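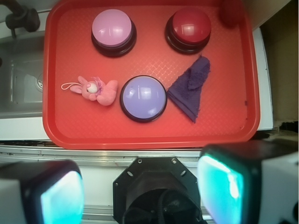
Eglė Kütt would have used a solenoid. Her objection, made across the workshop at Kadatora one Wednesday evening and repeated since by message, is that pressing a button is a one-axis job, and that an arm with a wrist, two fingers and a cable run of its own brings a great many faults to a task that has hardly any of its own.

Maureen Dunmore accepts most of this. Her answer is that the button is a test piece. A domed cap on a round base has one right place to push and a great many slightly wrong ones, and the result can be read off a switch with a meter. Pressing off centre loads the cap sideways. Pressing too far drives the base into whatever is underneath. Both errors can be measured, and both turn up later in harder jobs where they can't.

The project is called Jakow, after the folder it was first saved in. It has run since December in the shared workshop, on the counter beside the sink, which was the only run of worktop with a straight front edge long enough to take a metal rail. The parts bill stands at 3,245 euros, of which the arm itself is by far the largest share. The tray, the buttons and the soft items are the cheapest things in the project and have taken up the most discussion.

The tray has a raised rim and a crosshatched floor. Dunmore wanted the rim as a physical limit for objects that get pushed. The floor texture was an accident of what the shop had in stock, and it has caused trouble: the fine raised lines return light in streaks, and the first version of the detection software, written by Piret Mets, treated some of those streaks as edges. Glare on the glossy caps made a second problem. Mets first masked out the brightest pixels, which removed the streaks and also removed the tops of the buttons. The present version fits an ellipse to the dark base and ignores the cap until the last stage of the approach. Colour is used only to decide which button is wanted. 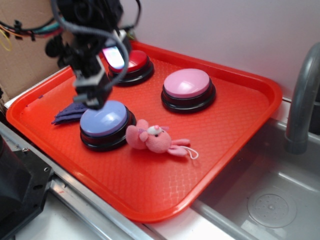 The approach to the lavender-blue button, with the gripper just above the cap.

The descent is done in two parts. The arm comes down quickly to a clearance height, stops, takes a fresh reading and then moves at a reduced speed until the motor current rises. The threshold was set by hand. At 133 milliamps over the resting value the arm stopped on cable drag alone; at 325 it pressed reliably but pushed the base along the tray. The working figure lies between the two and is checked each time the cable is rerouted, as the loop beside the gripper adds a load that changes with wrist angle.

The purple cloth and the small pink plush are there as clutter. Neither is a target. The cloth has no fixed outline, and the toy has a thin string that the software is free to ignore and the fingers are not. Elspeth Dunbar, responsible for the mechanical side, asked for both after an early series on a bare tray produced figures she considered too good to be useful.

The team has now logged around 2,000 presses. Dunmore publishes the misses with the rest, sorted by cause. The commonest is a press that lands on the cap but short of centre, followed by stops in mid-air. Software faults account for fewer than either. The log also records which button was requested, the clearance height and the peak current.

Some items remain open. The wiring needs a proper strain relief. The rail mount has to come off and be refitted square. Dace Lill has drawn a softer fingertip, to be cut from sheet ordered through Ploltstead, and a controller box, known in the shop as Lloyd, is waiting for a lid.

Kütt's solenoid rig is also going ahead, on the bench opposite. It will be run against the same three buttons, and both sets of results will go into the one log.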